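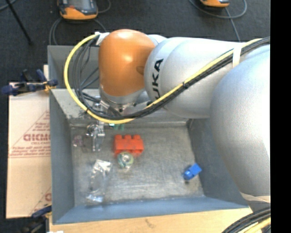
Section 4: Setting Up a Planting Day

Section 4 covers the planting day itself, from ordering trees to closing the record. It is written for the site lead and the crew leads. Read Section 3 (Choosing a Site) first. If the landowner has not signed the site form, stop and get the signature before you order anything.

4.1 Before you order

1. Open the site form and check the number of trees approved. A standard plot on the Climness grid holds 84 trees in seven rows of 12.

2. Call the utility locating service and ask for the whole plot to be marked, plus a strip six feet wide on every side. Write the ticket number on the site form.

3. Walk the plot after the marks are down. If a planting spot falls on a marked line, move the whole row. Do not shift a single tree out of line, or the mower will not fit between the rows later.

4. Place the order with the nursery. Van Hecke supplies bare-root stock in bundles and potted stock one at a time. Potted trees cost more but can wait a few days if the weather turns.

Note: Bare-root stock is only shipped through April. After that, order potted trees or move the planting to fall.

4.2 Receiving the trees

1. Have two people on site for the delivery. The driver will not unload past the tailgate.

2. Count the trees against the delivery slip before you sign. Write any shortage on both copies.

3. Open one bundle from each species and look at the roots. They should be damp and bend without snapping. Dark, slimy or brittle roots should be set aside and reported the same day.

4. Move bare-root bundles into shade and cover the roots with wet burlap. Wet the burlap again every few hours if the day is warm.

Caution: Never leave bare roots in the sun or wind, even for a short break. Fine roots dry out in minutes and the damage does not show until summer.

4.3 Laying out the rows

1. Set the corner stakes from the plot drawing. Janaka Gazi keeps the drawings for all current plots and can send a copy with the spacing marked.

2. Run a string line between the corner stakes and pull it tight.

3. Put a flag at each planting spot. Use blue flags for large species and white for small ones.

4. Check one diagonal against the other. If they differ by more than a foot, the plot is out of square. Reset the corners before you flag any more rows.

4.4 Setting up the check-in table

1. Put the table where people arrive, away from the vehicle gate.

2. Lay out the sign-in sheets, gloves, the first aid kit and the water cooler. Keep the first aid kit on top of the table.

3. Open check-in at 8:30 a.m. Give each person a crew color when they sign in. A crew of six works well, with one crew lead and one person carrying water.

4. Anyone under 16 signs in with an adult and stays on that adult's crew.

Note: If the planting is on a Sunday, confirm with the landowner that the gate will be unlocked. Several of our sites are closed to vehicles that day.

4.5 Planting

1. Dig the hole twice as wide as the roots and no deeper than the root ball.

2. Spread the roots by hand. Cut off any that are broken or circling.

3. Hold the tree so the root flare sits level with the ground, then fill with the same soil that came out. Do not add fertilizer.

4. Press the soil down with your hands. Do not stamp.

5. Water slowly until the soil settles. Add soil if a gap opens near the trunk.

6. Spread mulch three inches deep and pull it back a hand's width from the bark.

Caution: Only trained crew leads may run the power auger. Everyone else stays at least 15 feet away while it is turning. Stop the engine before clearing roots or stones from the bit.

4.6 Watering tank

The trailer tank holds 500 gallons and is heavy when full – park it on level ground and chock both wheels before you unhitch. Close the drain valve before filling. If the pump runs but no water comes out, check that the intake valve is open, then look for a clogged strainer.

4.7 Closing the day

1. Walk every row and check for missed holes, loose trees and tools left in the grass.

2. Collect all flags and string. Leave the corner stakes in place.

3. Count the tools back into the trailer and note anything broken.

4. Fill in the planting record with the number of trees by species and the number of people who signed in. Send it to Jolien Smits within two days.

5. Book the first watering visit before you leave. See Section 5 for the watering schedule.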